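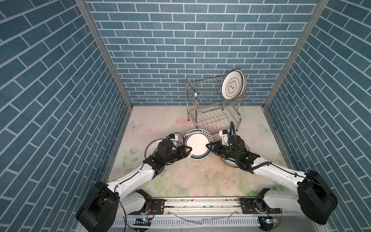
The letter from Parkex said Quyên Đào owed 149 dollars for leaving her car in a lot in Arnudby on a night when, as far as she could remember, she had been home with a cold. It was dated Jun 10, 2021, and it used the word "courtesy" in the first line. She had never received a courtesy that came with a payment slip.

She read it twice at the kitchen counter and then called Hamish Urquhart, who had once worked in a county clerk's office and thought this made him a lawyer.

"Pay it," he said. "They always win."

"Who says?"

"People who didn't pay it."

She asked him to name one. He talked for a while about a cousin, and then it was a cousin's neighbor, and then he had to go and let the dog out.

The letter came with a picture of a license plate. The plate was hers, or it was hers if you took the last character for an 8. Quyên held it under the stove light. It could have been a B. It could have been a smear of road salt, although the night in question was in December and Arnudby hadn't salted anything until after New Year's, because the town had spent its salt money on a fountain. 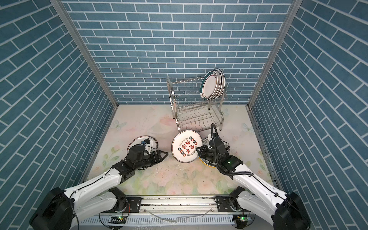

Could a person be made to pay for an 8 that might be a B? Only if she gave in first, Quyên figured, and the letter seemed to be written by someone who was counting on that.

She drove out to the lot the next morning. It sat behind a furniture store called Varma that had a closing sale every spring and never closed. There was one sign, bolted so high up a pole that she had to step back into the street to read it. The rate was 2 dollars an hour. The fine was in smaller type, under a phone number.

She called the number. A recorded man thanked her for choosing Parkex and offered her the Zila app, where disputes could be settled "in moments." She stood on the curb and put in her case number. Zila thought about it and told her she was in line behind 162 other people, all of them, she supposed, standing on curbs.

"You arguing the ticket?" said a man loading a dresser into a van.

"I wasn't here."

"Sure," he said. He said it kindly enough.

It bothered her all the way home. She had been so certain about the cold. She remembered the soup and the blanket, and a movie with a train in it. But she had had a cold the winter before that too, and there had been soup then. At a red light she tried to remember what the train movie was called and could not come up with it. 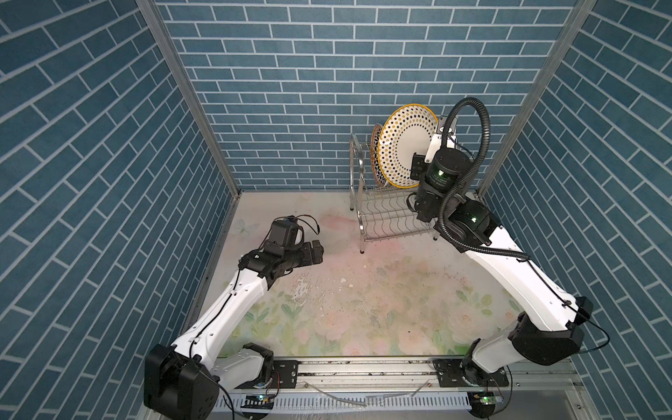
The Second Letter

It arrived three weeks later. The courtesy was gone. The amount was now 900 dollars, and the picture was a different one, showing the back half of a dark sedan by a dumpster.

Quyên's car was a hatchback. She laughed out loud, alone in the hall with her coat still on, and then she went to the window to check.

It was out there in the driveway, a hatchback. She looked at it a while longer before she called Hamish.

"Huh," he said. "So you really were home."

"You thought I wasn't?"

The dog was barking on his end. He said he'd have to call her back.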